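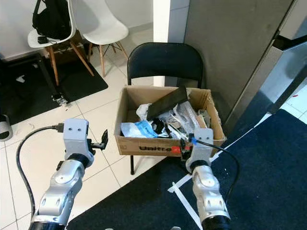
Day two of emptying the back room at Miltwood and I have decided the only way I'll get through it is to tell you all about it as I go. Sorry in advance. Kettle's on, it's Sunday, I have until dark.

First thing I learned yesterday: do not sort a box on the floor. I did four of them on my knees on those tiles and went down the stairs this morning like a newborn giraffe. Today every box goes up on a folding chair and it's a completely different job. You can see to the bottom and your back stays on speaking terms with you.

The trouble with a catch-all box is that it was never packed, it was fed. Somebody had a cable in their hand and the flaps were open, so in it went. Then a plastic bag. Then the wrapping from something else, on top of the little metal bracket that we were all hunting for in July (I'm fairly sure it's the same bracket, and I'm a bit cross about it).

So, my system, for what it's worth. Big flat things come out first, because they're always leaning across everything and you can't get a hand in past them. Then bubble wrap, which takes up half the room and weighs nothing. After that the box looks so much less frightening that I usually stop and have a biscuit.

Bubble wrap goes in one big bag by the door. I'm keeping it! The move to Hamholm is coming and I refuse to pay for more. I priced a roll at Baumgartner on Friday and put it straight back on the shelf.

Plastic bags: open every single one before you bin it. I know, I know. But I found a perfectly good set of screws in a scrunched-up white one yesterday, and now I can't trust any of them.

Cables get their own post because they deserve it. Pull the whole wad out in one go, put it on a chair, and set a timer for 30 minutes. Whatever is untangled gets coiled, tied and labelled with masking tape. Whatever isn't gets another go after lunch, when I'm a nicer person.

Someone asked whether I keep the boxes themselves. Yes, if the corners are still square and the flaps close. A decent corrugated one with printing on the front is worth hanging on to, but please, cross out the old name and write what's really in it in fat marker. We once carted a box labelled "lamps" all the way to Otolholm and it was full of tea towels.

Right, tea's gone cold and there's another box waiting for its turn on the chair. If anyone wants a very large quantity of mystery power leads, come by before 4 and bring a bag.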